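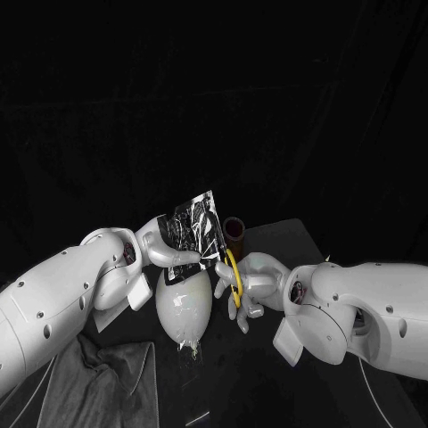
Lucero Quintero had won the whole box for thirty dollars, and she wanted to open it at the table like a birthday present, one thing at a time.

"Lot 843," she said. "Contents of a desk, Wasberg estate. That's all the listing said! It could be anything, Natalia. It could be love letters."

"It could be paper clips," said Natalia Cortés, who had come over for coffee and stayed for this.
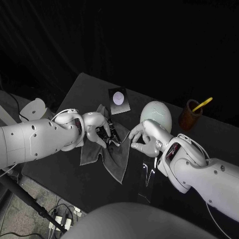

The desk had belonged to a man who drew the maps for the Ditau ferry line, 200 of them, every sandbar and every crooked little dock, and Lucero had loved those maps since she was six. She had one over her bed. She had another in the hall, the one with the whale he'd put in the corner of Burnuten Bay for no reason at all. So when she reached in and felt something smooth she let out a yell that brought the neighbor's dog to the fence. It was egg-shaped, pale mint green, and she stood it up on the dark tabletop beside the brown cup with the yellow rod leaning out of it, and the two of them looked so right together that she had to sit down.

"He kept that by his elbow," she said. "I know he did. He'd look at that green and go mix the color for the shallows."

"You don't know that."

"I know it completely."

Natalia turned the egg a little and turned it back. She was starting to lean in, though – Lucero saw it and said nothing, and pushed the box an inch closer to her. 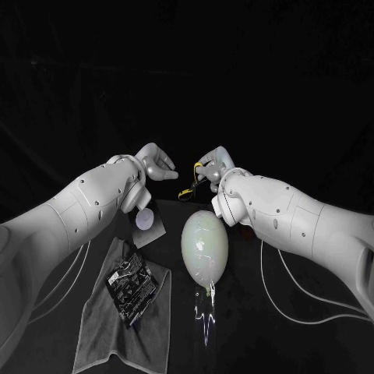

Kanchan Bhardwaj

"What's the strap for?" Natalia asked. She meant the yellow one with the black sections.

"Tying up the map rolls. Or his lunch. Oh, I hope it was his lunch!"

They went on like that until the coffee was cold and it was past four. Every piece got a story, and the stories got longer. Natalia, who did payroll at Afolabi and did not go in for this kind of thing, gave the mapmaker a sister in the lighthouse and a boat with a bad engine. She gave him a feud with the harbor master, Heriberto Ayala, over where the whale should go. Lucero laughed so hard she had to hold on to the table.

Then came the packet, clear and shiny, all black and white streaks. 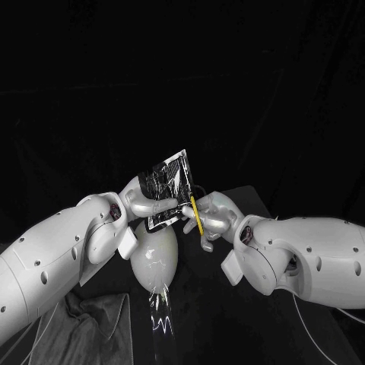
The packet and the yellow pencil.

"It's water," Lucero said. "Look at it. It's the bay at night."

"It's a road," said Natalia. "It's snow on a road, from a car." She tilted it toward the window and the light jumped all over the plastic. "No, wait. Give me the pencil."

She put the tip down on the back of an envelope and drew a line, then a second line that bent away from it, then a small crooked dock. Lucero kept very still. The dog had gone home. Out on the street somebody was trying to start a truck.

"Where's that?" Lucero whispered.

"I don't know yet," Natalia said, and kept drawing.

14 comments | 200 shares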